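Drameck, 12/02/2024

In Defense of the Slow Hand

I spent most of last winter driving a robot arm around by remote control, first in our small shop and then, once the weather turned, from my kitchen in Pekora, and I have come to a view that my younger colleagues find a little quaint. I think we should show robots fewer things and show them better. We had set ourselves a target of 2000 demonstrations for the Dornelance project and ended up with 3133, and I was as proud of that number as anyone. Then I sat down with a pot of coffee and watched a good long run of them, and my pride went a bit soft around the edges.

A great many were hurried. You could see the operator (often me, I'm sorry to say) swooping in at whatever angle came first, because the counter was ticking and there was a lunch to get to. The spray bottle is a good case, since it's such an ordinary thing and yet every side of it asks for a different kind of grip.

Simulated views from the spray bottle task: 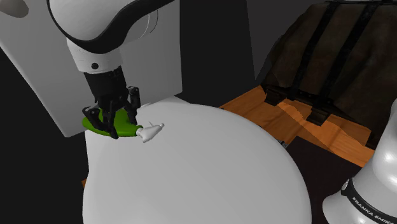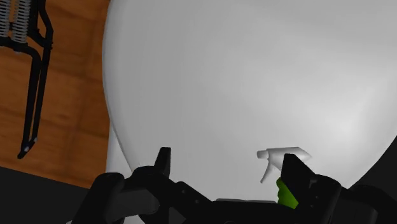
When I teach somebody in my family to do a chore, I slow down without thinking about it. I let them see me pause. Put a controller in my hand and all that good sense goes out the window, and I start playing to win! A learner that copies motion will copy my impatience along with everything else, and it has no way of knowing which part I meant.

So in February I tried an experiment on myself. I gave 3 evenings to a single task, and kept only 7 runs, each one done the way I'd want it done in my own home. It was dull work and my shoulders ached, but I'd hand those runs to any learner, and I can't say that for much of the big pile. I know the case for volume, and I don't dismiss it. I would just like the person holding the controller to be given a comfortable chair and permission to take their time.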